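Chapter 41
Looking After a Two-Finger Gripper

What you will learn

How to mount and zero a parallel gripper on a service arm
How to check the fingers for play, wear and uneven travel
How to set the wrist camera against the simulator view
When to clean, when to adjust, and when to replace

Before you start

You should have read the chapter on wrist flanges and know how to put the arm into its locked state. The procedures use the Vineo gripper on the Naleo arm, the same pair used in the workshop sections of this book. If your shop has the Clorkia model, the steps are the same except for the cover screws, which are on the side plate.

41.1 Why the gripper comes first

Most faults reported on a small arm are blamed on the arm. The operator sees a part dropped or a plate set down crooked and assumes a joint has drifted. Check the gripper before you touch the joints. It takes more knocks than any other part of the machine, and it can be checked in a few minutes with a feeler gauge and a clean cloth.

A gripper that has been changed without being zeroed will still open and close. It will also close on the wrong center line, and every pick will push the part sideways a little before the fingers take hold. On soft goods this does no harm. On a tray of glass vials it does.

41.2 The service interval

The shop at Sârbu, whose records are used for the exercises, services its grippers every 60 shifts and replaces the finger pads at nearly 80. Your interval may be shorter. Dust, lint and loose fibers work into the finger slides and make one finger lag behind the other – the usual cause of a crooked grip.

At each service, lock the arm, open the fingers fully and wipe the inner faces. Press each finger outward by hand. Any movement you can feel should be measured and written on the service card. If the play is more than 2 tenths of a millimeter, stop and go to section 41.6.

Do not oil the slides. Oil holds dust.

41.3 Setting the view in the simulator

After the gripper is back on the flange, the wrist view is set up in the simulator before the real camera is switched on. Load the gripper model, choose the open position and compare the view with the one stored for your cell. The base should sit at the bottom of the view with both fingers in sight and a clear gap between them. Small differences in finger height on the screen are not proof of a bent finger – a slight roll of the camera mount in the model can look the same, so check the roll value first. Household models such as the feather duster at lower right and the framed sky picture on the wall can stay loaded during this check, but keep the gap between the fingers clear until the center line has been set.

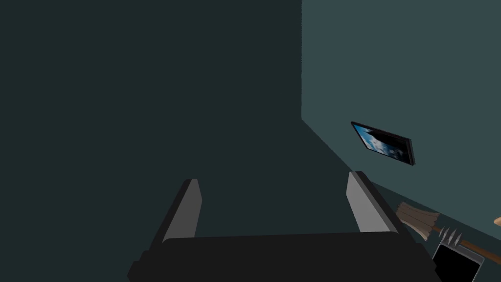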